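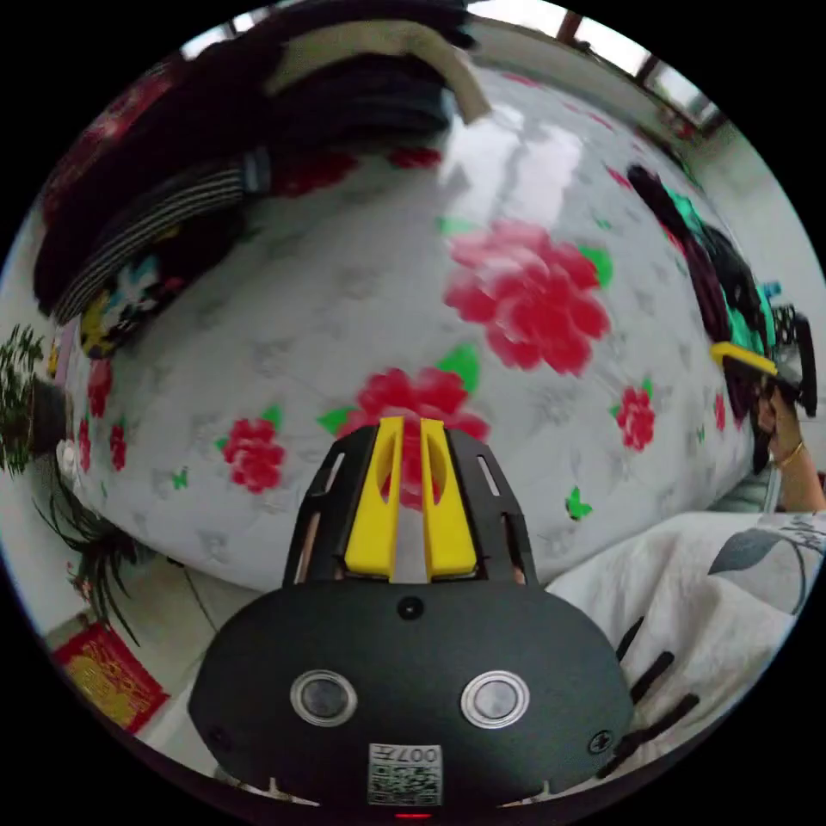
Sandro Amato wrote in after the first release that the grip width was recorded in motor counts and that he could not compare it with his own rig without a conversion table. The table is now included, and all width values in this release are given in millimeters. His original report remains in the issue list.

Zundarel Household Handling Set
Data card, version 2
Released August 4, 2025

Summary

Zundarel is a set of recordings of ordinary household work carried out with hand-held grippers. The grippers were assembled by members of the Jistow shared workshop and taken to members' homes for recording. The set is intended for training and testing manipulation policies on cloth, bedding and clothing.

Contents

The release holds 662 episodes. Of these, 149 were recorded in bedrooms, on made beds, with clothing and blankets as the objects handled. The remainder cover kitchen counters, shelves and laundry areas. Each episode folder contains the video for each gripper in use, a width log, a pose track and a short text label. Episodes run up to 260 seconds.

Hardware

The units follow the Erano design, revision C. The body is printed in black and the two fingers in yellow, each finger with an oval cutout. Every unit carries a QR sticker with its unit number, and the number is repeated in the episode metadata under unit_id. Work that calls for both hands uses two units, listed as left and right.

Print files, the wiring diagram and the parts list are in the hardware folder. Builders should print the fingers flat. The finger mount must be seated fully before the screws are tightened, or the width log will drift over the course of a session.

Recording conditions

Rooms were recorded as found, with furnishings and daylight left unchanged. Patterned bedding and glare are common. Pose tracking is less reliable on plain white sheets, and the affected episodes carry the flag low_texture.

Known issues

Timestamps on the left and right units may differ by one frame in early sessions. 50 episodes have no width log and are listed in missing_width.txt. The Prieto loader skips them by default.

Consent and privacy

Residents of each home gave written consent. Audio was not recorded. Requests for removal are handled by Rosalba Sanna.

Maintenance

Hardware files: Tuulikki Pitkänen
Data and labels: Elisa Palumbo
The next release is planned for December and will add the corrected timestamps.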